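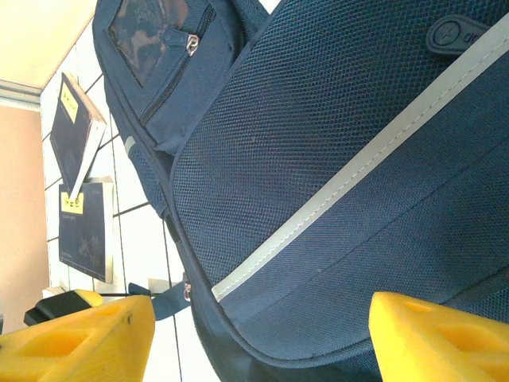
JOSITZ, 31st January

By Silvia Šimek
4 min read

Call for Participants: Daily Carry and Fabric Wear Study

Kováčik, a textile testing office in Jositz, is looking for adults who carry a backpack to work or class and are willing to use a different one for the length of a field trial. The study is called Risetti. It measures how the outer fabric, the seams and the shoulder straps of a commuter pack change under ordinary use. Participants carry the pack, keep a short log and bring the pack in for inspection at set points. The trial opens in April.

Background

Abrasion results from the laboratory are easy to repeat, but they are obtained on flat fabric samples under a constant load. A pack in daily use is folded, leaned against walls, pushed under seats and filled unevenly. Wear tends to collect in a few places, mainly the base, the lower back panel and the strap anchors. An earlier trial compared packs of several makes and could not separate the effect of the carrier from the effect of the construction. Risetti uses a single model in a single size.

The trial pack has a stated volume of 29 liters. It is navy blue, with a mesh panel on the front and a light gray reflective stripe beside it. Color fading on the smooth fabric and loss of reflectivity along the stripe are recorded separately from mechanical damage. Participants do not need to judge either one.

Who can apply

Applicants must be adults living in Jositz or close enough to reach the office by public transportation. They should already walk part of their regular route, with a total of over 3000 steps a day while carrying a bag. Standing on a bus or train with the pack on counts as carrying time but does not count toward the steps. People who drive from door to door are not suitable for this trial and should not apply.

The carried load must be at least 2000 grams on most days. A laptop with its charger will usually meet this. Books, work clothes, a packed lunch and a water bottle are also acceptable contents. Tools with exposed edges, open containers and anything that could leak oil or solvent are excluded, as stains of this kind make the fabric readings unusable.

We cannot accept applicants who are being treated for a back, neck or shoulder injury. Pregnancy is also an exclusion for this trial. Employees of pack manufacturers and members of their households are asked not to apply.

What participants do

At the first visit, Boris Kratochvíl fits the straps to the participant and marks the strap position with thread. The fitting is done over the type of clothing the participant normally wears outdoors, so please come in that clothing and bring the usual contents of your bag. The contents are weighed as a whole and are not listed or photographed.

After that, the pack is used in place of the participant's own. The log is a paper booklet with one line per carrying day. Each line asks for the approximate time carried, the weather, whether the load was lighter or heavier than usual, and any incident such as a fall, a snag or a spill. Missed days should be left blank. Please do not fill them in later from memory.

The pack must not be machine washed, ironed, waterproofed or repaired. Surface dirt may be removed with a damp cloth and plain water. If a zipper fails or a strap comes loose, stop using the pack and call the office. A replacement will be issued and the failed pack kept for examination.
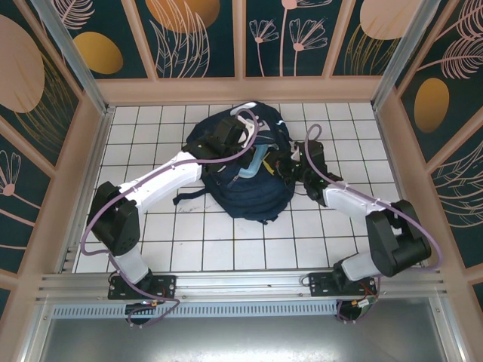

SECTION: INSPECTIONS, PAYMENT AND DATA

There are 2 inspections, one midway through the trial and one at the end. The midway inspection can be done while the participant waits. For the final one, the pack is handed in and is not returned, as the base panel is cut out for sectioning. Remove all personal items beforehand, including anything in the small inner pocket.

Payment is made after the final inspection, by bank transfer. A participant who withdraws early but returns both the pack and the log is paid for the period completed. Travel to the office is reimbursed against tickets. Replacement packs do not affect payment, whatever the cause of the failure.

Names and contact details are held by the study coordinator, Tatiana Procházka, and are kept apart from the logs. Each log carries a code only. Measurements are stored in Flurnix, our internal records system, and may be published in summary form. Routes and workplaces are not recorded.

How to apply

Send a short message to Armelle Caron at the participant desk. State your usual route in general terms, how much of it is on foot, what you normally carry and what kind of bag you use now. Add your height, which is needed for the strap fitting, and the times you could attend. No resume is required. Applicants who appear suitable will be called for a brief conversation before a place is offered.

Questions about the inspection method or the fabric measurements should be addressed to Vlasta Danko. Questions about payment go to the coordinator.

Contact: Participant Desk, Kováčik, Jositz | © Kováčik | Back to top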